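Zuletzt aktualisiert: 21. Februar 2021

Pressemitteilung

Enditon bringt den Spielzeugverleih in die Kitas: 107 Einrichtungen machen mit

Bausteine, Hufeisen zum Werfen, Steckformen, Kugelbahnen: Was in der einen Kita seit Monaten unbeachtet im Regal liegt, ist in der nächsten vielleicht der Renner. Auf diesem einfachen Gedanken beruht der Spielzeugverleih Enditon, der nach einer Testphase mit acht Kindertagesstätten jetzt richtig loslegt. 107 Einrichtungen haben sich angemeldet, und wir freuen uns riesig darüber!

Der Bestand umfasst inzwischen 2.786 Teile. Davon stammen 1.549 aus Spenden von Familien, der Rest wurde neu gekauft oder von Kitas abgegeben, die ihre Räume umgebaut haben. Alles wird in Kisten gepackt, die jeweils für eine Gruppe reichen und nach Alter sortiert sind. Eine Kiste bleibt in der Regel sechs Wochen im Haus. Wer länger damit spielen möchte, verlängert telefonisch, solange keine andere Kita darauf wartet.

„Wir haben am Anfang gedacht, die großen Sachen würden zuerst weggehen, also die Rutschautos und die Kaufläden“, erzählt Gunhild Bergmann, die Enditon leitet. „Gefragt waren dann aber vor allem die Kisten mit Kleinteilen. Bausteine in Grün und Blau, bunte Formen, durchsichtige Gitterteile, durch die man das Licht fallen lassen kann. Die Kinder stapeln das um und über alles, was gerade auf dem Boden liegt, und eine Erzieherin hat uns geschrieben, dass der Morgenkreis deswegen zweimal ausgefallen ist.“

Die beliebteste Zusammenstellung heißt Tavo. Sie enthält Bausteine in mehreren Größen, leichte Wurfspiele und eine Auswahl durchscheinender Teile für Fenster und Leuchttisch. Für Gruppen mit Kindern unter drei Jahren gibt es die Kiste Plarex, in der auf alles Verschluckbare verzichtet wird. Beide Kisten können ab sofort reserviert werden. Eine dritte, mit Material für Murmelbahnen und Wasserspiele, soll im Juli dazukommen, rechtzeitig für den Garten.

Zwischen zwei Ausleihen kommt jedes Teil auf den Tisch. Verantwortlich dafür ist Abundio Rosales, der selbst viele Jahre als Erzieher gearbeitet hat und die Kisten zusammenstellt. Geprüft werden Kanten, Steckverbindungen und Farben. Risse im Kunststoff sind ein Grund zum Aussortieren, ein paar Kratzer dagegen nicht.

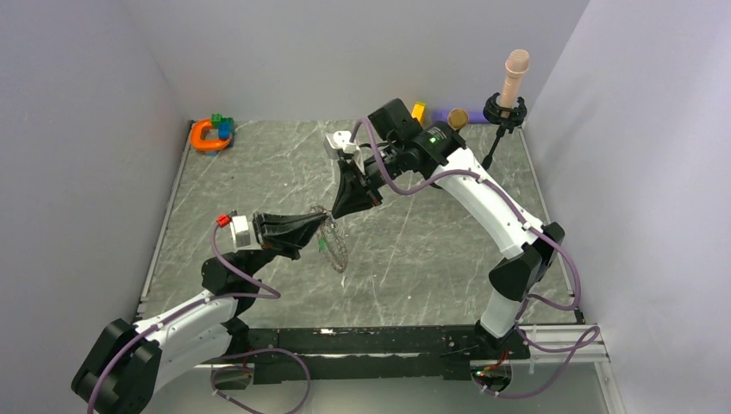 Jeder Kiste liegt außerdem ein Heft mit Spielideen bei, das laufend dicker wird. Viele der Vorschläge kommen aus den Kitas selbst: Türme mit geschlossenen Augen bauen, Schatten an der Wand nachzeichnen, ein Hufeisen als Tor für rollende Kugeln aufstellen. „Ich lese jede Rückmeldung, und ich probiere fast alles selber aus“, sagt Rosales. „Manches klappt bei mir gar nicht. Die Kinder kriegen es trotzdem hin.“

Die Ausleihe ist für teilnehmende Einrichtungen kostenlos. Den Transport übernimmt die Spedition Antoniadis, die auf ihren regelmäßigen Touren Kisten mitnimmt und wieder abholt. Fehlende Einzelteile müssen nicht ersetzt werden, ein kurzer Vermerk auf dem Packzettel genügt.

Weitere Kitas können sich jederzeit anmelden. Auch Spielzeugspenden sind willkommen, bitte sauber und möglichst vollständig. Plüschtiere und batteriebetriebenes Spielzeug können wir leider nicht annehmen.

Pressekontakt: Gunhild Bergmann, Enditon Spielzeugverleih

Weitere Meldungen
Testphase mit acht Kitas abgeschlossen
Spielideen gesucht: Das Heft zur Kiste Tavo wird erweitert
Plarex: Eine Kiste für die Jüngsten
Was gehört in die Spielzeugspende?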